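Pressemitteilung — Januar

Leson bringt Seifenschale Nokora in den Handel
Abtropfgitter, hoher Rand, Farbe Blassgrün. Ab Montag lieferbar.

Birham. Seife, die in der eigenen Pfütze liegt, wird weich. Kennt jeder. Leson hat deshalb seine Badserie Medrano um ein kleines Stück ergänzt: die Schale Nokora, rechteckig, aus Kunststoff, Ecken gerundet, Rand rundum hochgezogen. Innen ein Gitter aus schmalen Rippen, darunter der tiefer liegende Boden. Wasser läuft ab, das Stück Seife liegt oben.

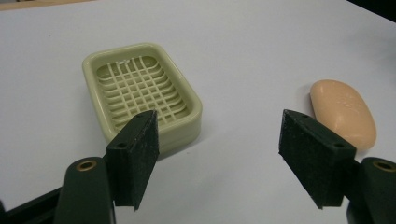
Den Anstoß gaben Rückmeldungen aus dem Fachhandel. Fast 100 Zuschriften zur alten Schale, die meisten mit demselben Punkt: zu flach, Seife rutscht beim Wischen runter. Der neue Rand ist dicker und lässt sich auch mit nassen Händen greifen. Das Gitter folgt an den Enden der Rundung — sieht ruhiger aus und lässt sich mit einer weichen Bürste in einem Zug reinigen. Spülmaschine bitte nur oberer Korb.

Auch für runde und ovale Stücke gedacht, nicht nur für den klasischen Block. Wer handgemachte Seife verkauft, kennt das Problem mit den krummen Formaten. Nokora gibt es einzeln oder im Handelskarton zu 20 Stück, auf Wunsch mit neutraler Banderole. Lieferzeit fünf Werktage ab Lager Birham.
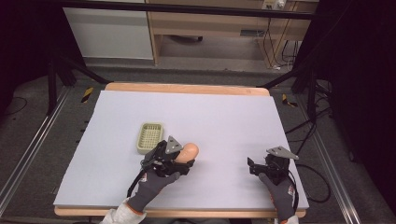 Grüne Kunststoffschale mit Gitterboden, rechts daneben ein pfirsichfarbener, eiförmiger Gegenstand.

Zur Serie Medrano gehören ausserdem Zahnputzbecher, Ablage und Wandhaken. Insgesamt jetzt 28 Artikel, alle untereinander kombinierbar. Weitere Farben für die Schale sind in Vorbereitung, Termin steht noch nicht fest. Wird gesondert gemeldet.

Händler können Muster anfordern, kostenfrei, solange der Vorrat reicht. Pro Betrieb ein Muster. Bestellungen wie gewohnt über das Händlerportal oder telefonisch, Montag ab 8 Uhr ist die Leitung besetzt. Vorbestellungen aus dem Dezember werden zuerst ausgeliefert, bitte nicht doppelt bestelen.

Über Leson
Leson entwickelt und vertreibt Haushalts- und Badartikel aus Kunststoff. Sitz und Lager in Birham. Verkauf ausschließlich über den Fachhandel.

Abdruck frei, Beleg erbeten.
Pressestelle Leson, Birham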